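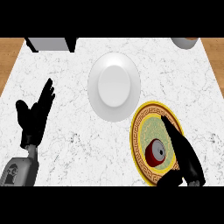
White plate, and the one with the Greek key border.

Dec 29, 2021

I closed out the spending notebook last night. I started it in January because I could never say where the money went, and I wrote down every purchase for the year, down to parking. Groceries came in under what I guessed. Eating out was almost $4,000, which I did not guess.

The car took $1,535, most of it in one visit to the shop in Mestbridge. Luuk Van Beek had told me to get the belt looked at in the spring and I put it off — my own fault.

I missed 19 days altogether. Three of those were the trip to Flarngate, and I rebuilt them from receipts as well as I could. The rest I left blank.

Marek Pešek keeps his on a spreadsheet and says I'd save time that way. He's probably right, but I like the notebook. It sits by the phone charger and I see it every night.

Next year I'm keeping fewer columns. "Household" and "home" were the same thing and I kept mixing them up. I also want a separate line for gifts, which this year got lumped in with everything else. New notebook is already bought, and it's the first entry.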